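Tabletop (furniture)

A tabletop is the flat upper part of a table, and the only part most owners ever look at. It carries meals, homework, unopened mail and, in many households, a bowl of keys to locks that have since been replaced. The rest of the table exists to keep it off the floor.

History

Early tabletops were loose boards laid across trestles. They were taken down after the meal, which freed the hall for dancing, sleeping or arguing about the meal. Fixing the top to the legs came into fashion once people had rooms they used only for eating, and with it came the problem of getting a table through a door, on which little progress has been made.

Solid wood was long the standard. It swells in August and shrinks when the heat comes on, and a wide board left to itself will slowly take the shape of a saddle. Joiners answered with battens, slotted screws and a great deal of advice. Cornel Ursu, whose short handbook The Level Surface is still passed around in the trade, lists 10 ways to flatten a warped top and recommends none of them.

Materials

Most modern tops have a core of particleboard or fiberboard with a thin skin on both faces. The skin may be real veneer, printed paper under resin, or a pressed plastic sheet. Makers seldom print a plain color when they can print a tree. The Harkero pattern book for kitchen and office tops ran to 492 finishes, of which 90 were called oak. Stone and glass tops are also sold, mainly to people who do not have to move them.

Edges and corners

The edge is where a top usually fails. Square corners are cheap to cut and are found in the dark by the hip. The Bălan workshop rounded all of its corners after 2000, a change its catalog put down to "softer modern living."

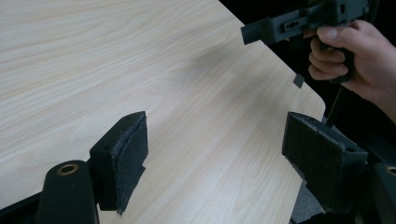
Pattern direction is a smaller matter that has caused larger quarrels. Most factories run the grain along the length of the top, and buyers notice only when two tables are pushed together and disagree. Pale beige wood-grain laminate with fine, wavy lines is fairly forgiving in this respect, and its matte surface takes shadows softly. A gently rounded corner suits it, though the printed lines pay no attention to the curve.

Care

Laminate wants a damp cloth and mild soap. Oiling it does nothing except make it oily. Owners of solid tops are told to use coasters, and the Zisterstead Furniture Museum keeps a drawer of ring-marked boards showing how well this has been followed.

See also: Trestle; Veneer; Coaster; Wobble (furniture)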